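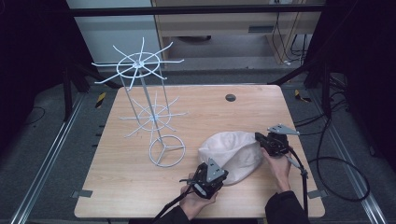

Two hand-held grippers handling a fabric bag beside a two-tier wire rack at the Perkmont manipulation laboratory.

May 10, 2018

Perkmont's manipulation software group has released the second version of Dimon, the planning and control package it uses to turn recorded human demonstrations into motions for two-arm robots. The release follows 9 months of work on soft goods, a class of object that the first version handled poorly. Witold Bednarek, who leads the group, and Ffion Prothero, its principal engineer for perception, spoke with the Perkmont research bulletin about the design of the software and the questions that remain open.

Dr. Bednarek began with the decision to separate recording from planning. In the first version, a recorded hand path was smoothed, scaled and sent to the arms with few other changes. "We treated the path as the answer," he said. "The person had moved in a certain way, so the robot should move in that way. That works for a rigid box on a clear table. Put a display rack next to the work and a person will lean a wrist or lift an elbow to get past it, and those adjustments mean nothing to an arm with different joints."

The new version keeps very little of the original path. Each demonstration is divided into segments at the moments when a gripper opens, closes or changes direction sharply. Within a segment, the planner stores the position of the gripper relative to the object and relative to the other gripper, and discards the rest. The route between those stored poses is computed again for the arm that will carry out the task.

Asked whether this loses information that a skilled demonstrator would want to keep, Dr. Bednarek agreed that it does. "There is a man in our group, Minoru Mizuno, who can settle a bag on a hook in one movement. Our software takes that movement apart and puts it back together with a pause in the middle. He has told me several times that he does not care for the result. I accept the criticism. The pause is where the planner checks that the two grippers still agree about where the fabric is, and I am not prepared to remove it yet."

The matter of agreement between grippers occupied much of the conversation. When two grippers hold a rigid part, the distance between them is fixed, and any error appears at once as force. When they hold a bag, the distance may change freely up to the point where the fabric is taut. Dimon represents this as an upper limit and no lower one. The controller is allowed to bring the grippers together but slows them as they approach the limit, and it stops them if the estimated tension passes a set value.

"Most of the effort went into the estimate," Ms. Prothero said. "The controller is short. A student could read it in an afternoon. It depends on a number that says how much slack is left, and we have no sensor that measures slack. We work it out from the camera and the grip positions, and the camera sees a pile of folds."

Her team tried at first to fit a full mesh to the fabric. The method gave attractive pictures and ran too slowly to be used in a control loop. It was replaced by a smaller model which predicts only the outline of the bag, the visible edges near each grip point, and a single value for slack with an associated uncertainty. When the uncertainty is high, the controller assumes the fabric is nearly taut and moves with care. The model was trained on 4,000 labeled segments, of which 596 were set aside because the two people labeling them could not agree on the slack value.

Ms. Prothero regards the rejected segments as useful in their own right. "We kept them in a separate folder and I return to them often. White fabric with shallow folds is the largest group. The labelers were competent and they had time. If two people looking at a still picture cannot agree, I would like the model to report that it does not know either. The first three versions of the model were quite sure of themselves on exactly those pictures."

Wire racks present a different difficulty. Thin rods are easily lost in depth images, and a planner that does not register a rod will route a gripper through it. The group considered adding a complete model of every rack to the software and decided against it, on the grounds that users would have to repeat the work for each new fixture. Dimon instead accepts a simple description consisting of a center, a number of tiers and a reach for each tier. It then treats the volume swept by the arms of each tier as closed, except for approach lanes that open when a task calls for hanging or removing an item.

"It is conservative," Dr. Bednarek said. "The planner will sometimes refuse a motion that any person can see is safe. Hideaki Sakamoto has a list of these refusals and reads from it at our meetings. In July we expect to begin narrowing the closed volume using the color image as well as the depth image, and his list will be our test set."

The discussion turned to cables, which both speakers described as an underrated part of the work. A cable on a recording gripper pulls slightly on the hand, and the hand corrects for it. The correction then enters the data. Ms. Prothero said that the group now estimates a constant offset for each session and subtracts it before segmentation. She described the method as crude. A better treatment would account for the change in pull as the hand moves across the table, and Miyuki Fujimoto has begun work on it as part of her doctoral study.

On tooling, the new version includes a replay viewer developed with Batier, a software firm that has supplied the laboratory since the first version. The viewer displays the recorded poses, the planned route and the slack estimate on a single timeline. A user may move a segment boundary by hand and have the plan computed again. The controller runs at 200 cycles per second on the laboratory's standard workstation, and the viewer can step through its log one cycle at a time.

Trajkovski, which is evaluating the package for garment handling, asked for automatic correction of segment boundaries. Dr. Bednarek declined to include it in this release. "I want a person to look at the boundaries for a while longer," he said. "We are still learning where they belong. With a bag, closing the gripper and having hold of the bag are two separate events, and the software marks only the first."

Ms. Prothero added that a marker for the second event is under development. It compares the outline of the fabric before and after the gripper begins to lift, and it remains switched off by default.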